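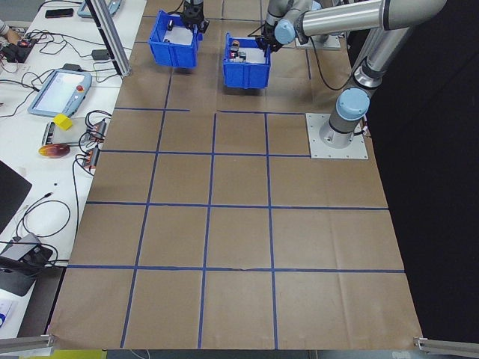
Salamatu Adjei

Stores and Small Parts, handout 2: does a gridded bench help?
Reading time: 2 minutes

The Dernodell manual claims that a marked-out surface "halves searching". I have looked for the study behind this and found a sales leaflet. Treat the claim as a claim.

What a grid of tape on brown paper does give you is a way of saying where a bin belongs. It is cheap and can be redrawn. It says nothing about what is inside the bin, and that is where most picking errors start. In the Nartey stock exercise you had 1,295 lines to check, and I doubt tape would have saved you many of them.

Look at the bins before you look at the lines. A pale lining makes small dark parts easier to spot. It does not sort them. Push-buttons, selector switches and contact blocks end up together because they are all "electrical", a label too broad to be much use to the person picking. 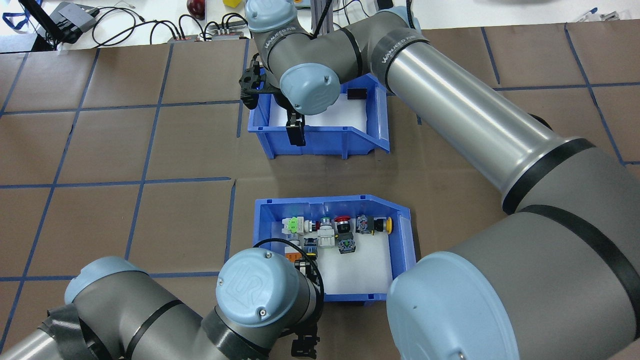

Fig. 2. Two blue bins: one nearly empty, one with mixed switch parts.

Questions I would put to anyone selling you a layout:
- Who moves the tape when the stock changes?
- Does a part have one home, or two?
- What happens to a bin with a single item left in it?

Potora's answer to the last was "top it up", with no word on who pays.

For next time, read the Brinbridge notes and bring one objection, 300 words at most.

Last updated: 26/07/2022
Contact the course office | © Salamatu Adjei | Back to top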